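Rendow tries out hand-held grippers in Clallivberg

Rendow has begun a side-by-side trial of two hand-held gripper designs at its Clallivberg workshop, the company said on 24 May 2018. Operators wear or hold the equipment and handle household objects on ordinary tables. The trial runs for 11 weeks and should produce over 3,000 recorded tasks.

Both designs use the same controller, so differences in the results should come from the jaws, said project lead Heidrun Wallner.
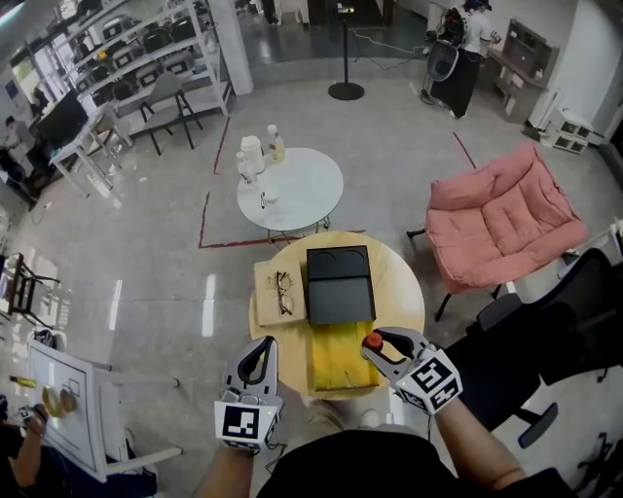
Gray grippers with black-and-white markers at a round wooden table in the Clallivberg workshop. Photo: Lowri Eynon

Small, flat items are the hardest part, according to Wendelin Pichler, who wrote the task list. An early round in January covered 319 tasks and led to a change in the jaw tips. Pichler expects a second change before the trial ends.

Results will go to Favudow, which plans to fit the better design to a fixed arm.

Contact the newsroom | © 2018 Tannous | Back to top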